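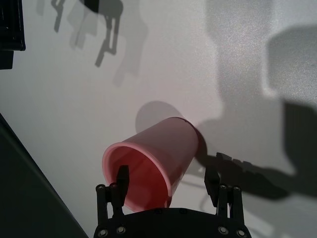
Full fibre is quick but some sites just hang, what am I missing?

Asked in Home networking, Lillwood Community Help

Hi all, hoping somebody can put me out of my misery. I moved over to Gramska full fibre in February and at first I used the router they send you, which was fine but the wifi couldn't get past the kitchen. So I bought an Unar router, plugged it into the little fibre box on the wall, typed in the login details and off it went. Speed test says 700 down, which is what I pay for, so I was feeling pretty smug.

Then the odd stuff started. Most websites are instant. Some of them (my bank, the council bin page, one of the catch-up telly sites) get as far as a white page with the spinny thing and stay there. If I wait ages they might half load with no pictures. Email comes in fine but anything I send with an attachment sits in the outbox. Games are OK. Video calls are OK.

Things I've tried: different browsers, different DNS, restarting everything in every possible order, a new cable between the fibre box and the router, and turning off the firewall for five minutes (made no difference, turned it back on). I've also got a Viklund switch under the stairs with the upstairs rooms hanging off it, and I've tried with that unplugged too. Same on the laptop with a cable, so it isn't the wifi. If I put the old Gramska router back, every single one of those sites works!

I rang Gramska and they were perfectly nice but they can see the line is up, the speed is right, and they don't support other people's routers. Do I have a duff Unar or is there a setting somewhere?

3 replies

First reply

Sounds like DNS to me. Change it to something else and flush the cache on the laptop. I had a site that wouldn't load last year and that sorted it. Or it could be the switch, cheap ones do go funny. Failing that do a factory reset and start from scratch, and if it's still doing it send the thing back.

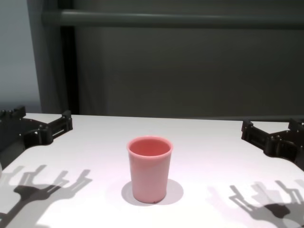
Photo: Lillwood Community Help

Second reply (marked as helpful by the person asking)

I don't think your router is faulty and I'd leave DNS alone, you've already swapped that. Small things work, big things stall, and the old router is fine. I'd put money on the MTU, that's the biggest packet your connection will carry in one go.

I had the same thing on the same provider. On my line the number that works is 1416, quite a bit lower than the usual 1500 or the 1492 you see for this sort of login. The router they supply gets it set for you. My Unar was on "auto" and auto had settled on 1500. Big packets then go out, or try to come in, and get dropped somewhere, and the message that ought to tell each end to use smaller ones doesn't get through.

You can check yours in a couple of minutes. On a Windows laptop with a cable, open a command prompt and type

ping -f -l 1388 followed by a space and the address of any site that answers pings

The size you type doesn't include 28 bytes of headers, so 1388 means a full packet of 1416. If that gets replies, put it up by one. If 1389 says it needs to be fragmented, or just times out, you've found your limit. If 1389 works as well, keep going up until it stops, then add 28 to the last good number. Use your own number, not mine, in case your bit of the network is different.

Then in the Unar: Internet, Advanced, untick Auto next to MTU and type it in. Save, and let it reconnect. There's a box lower down called MSS clamping, and you want that ticked too. On mine it was off! Leave the Viklund switch alone, and don't go changing the MTU on each computer either, you'll only forget you did it. 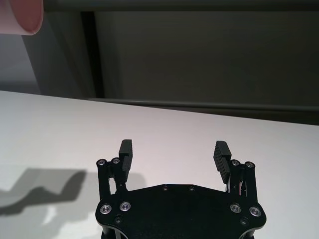

Black gripper with its fingers open

Third reply

Agree with the one above, but a small warning. Mine went back to auto after a firmware update and I spent a whole evening thinking the fibre had packed up. Write the number on a bit of tape and stick it on the router. Also if you use a VPN for work, that has its own setting and may need to be smaller again, so if the websites come right and the VPN still sulks, look there next.

Update from the person asking

1388 replied, 1389 didn't, so 1416 for me as well. Typed it in, ticked the clamping box, and the bank opened straight away. Bins too. The speed test hasn't budged and my outbox emptied itself while I was making a cup of tea. Thank you so much, I was about to post the router back!

One more while I'm at it, does the guest network need the same number put in separately? I can't find a box for it.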